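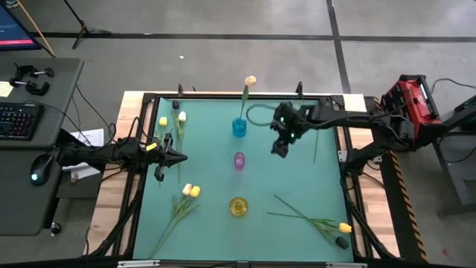 Peach tulip in the blue vase, with the purple and the amber one

From: list member, Nallitz
To: the Glass Shelf list
Date: March 9, 2018
Subject: Re: [glass-shelf] washing old pressed glass

Hi all,

I've been meaning to answer the washing question since it came up in February, and then the Drason sale happened and I lost two weekends to boxes. So this is long, sorry! Get a coffee.

First, the original question, so people don't have to dig through the digest:

> I picked up a box lot with a lot of cloudy pieces in it, mostly
> small vases and a few jars. My neighbor says just run them through
> the dishwasher. My mother would have had a fit. Some of the cloud
> comes off if I rub it with a wet thumb and some doesn't. Is it worth
> trying anything, or do I have a box of sick glass? Also, what do you
> all do about narrow necks? I can't get a brush in half of these.

Please don't use the dishwasher. I did it once with a pitcher I loved, years ago, and it came out with a haze that is still on it today. I keep it on the kitchen windowsill as a warning to myself (it holds wooden spoons now).

If the cloud moves under a wet thumb, you've probably got hard water scale or plain old grime, and you're in luck. What I do is put a folded dish towel in the bottom of a plastic tub, fill the tub with lukewarm water and a squirt of dish soap, and let the piece sit in there for an hour. One piece at a time. I know it's slow, but I chipped a rim in 2016 by being in a hurry with two of them knocking around together and I'm still mad.

After that, white vinegar. Straight from the jug, no need to thin it. Fill the vase up past the cloudy line and leave it overnight. If there's gold trim or painted flowers on it, keep the vinegar well away from those – I've seen gilding go dull in an afternoon.

For narrow necks I use uncooked rice. A spoonful of rice, a bit of warm soapy water, and swirl it around gently with your palm over the top. Don't shake it like a cocktail. Somebody in the Irham group swears by crushed eggshell and I tried it, and it does work, but then you're picking eggshell out of a vase for the rest of the evening and the whole kitchen smells funny.

Lids are their own headache. If a metal one is stuck, a drop of cooking oil around the edge and a night of patience has worked for me more often than not. Wash and dry lids separately, and don't put them back on until the inside of the jar is bone dry, or you'll trap damp in there and be right back where you started.

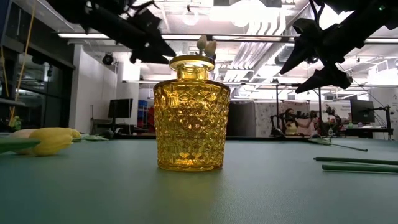 Irham list digest, same topic: the vinegar did nothing for mine after 5 nights, so I'm calling it etched and using it for dried flowers, and I'd tell anyone else to quit at that point too.

I agree with that, by the way. If it looks clear when it's wet and goes milky again when it dries, the surface itself is damaged and no amount of soaking will fix it. Dried stems hide a lot.

One more thing, the Ansari hall swap is on again and they have 14 tables this year. I'm bringing two boxes, mostly small stuff, all washed the slow way. If you want me to hold a spot next to mine, write me off list.

Back to my tub,
G.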